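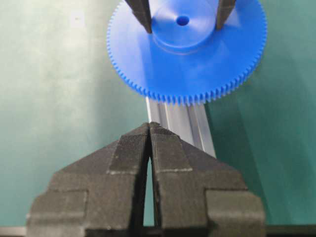 The Skatbridge Toy Library will reopen to families on March 16, 2022, following the refurbishment of its premises on Benavier Road. Members will once again be able to borrow toys, puzzles and construction sets for up to 2 weeks at a time. Among the items for older children are construction parts such as a bright blue plastic gear, with small, fine teeth around its rim and a raised hub at its centre. Sets of this kind have been the most requested loans among school-age members, and the library has set aside a separate shelf for them near the issue desk.

The library closed in November so that the heating could be replaced and the entrance widened for prams and wheelchairs. The work was carried out by Pálfi, a local building firm, and was completed within the agreed budget. A new play area for children under five has been laid out at the rear of the building, with seating for parents and carers.

Miklós Szabó, Manager of the Toy Library, thanked members for their patience during the closure. "Almost 79 families renewed their membership while our doors were shut, and we are grateful to every one of them," he said. "We look forward to welcoming them back, and to meeting those who have moved to the area over the winter."

Annual membership remains at £20 per household. A reduced rate of £13 is available to households receiving a means-tested benefit, and to registered childminders. Proof of address is required when joining.

Toys borrowed before the closure may be returned without charge - no late fees will be applied for the period in which the library was shut. Members who have lost parts are asked to tell staff when returning the set, so that replacements can be ordered.

A weekly music and movement session for toddlers, Wandance, will also resume under the direction of Thitima Wiriya. Places are limited and should be booked in advance at the issue desk.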